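Masking the hand in the wrist view

Before you run the Stavine detector, you must tell it which pixels belong to the robot. If not, it reports the fingers as objects. I use Samari for this work.

Step 1. Open the hand and record 100 images from the wrist camera. Keep the fingers empty. In my view the dark cover takes a big part of the image, and the three fingers point down over the floor.

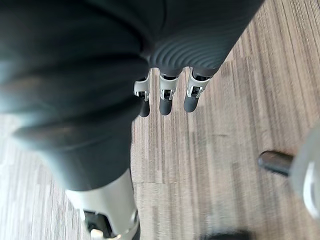 Step 2. Draw the mask. Include the cover, the silver brackets, the fingertip pads and the white arm segment. Save it as hand_open.

Step 3. Set min_area to 596 and grow the mask by 20 pixels. With a smaller value I still had false detections near the fingertips.

Step 4. Restart the detector and look at the log. If it says "mask size mismatch", check the camera resolution first.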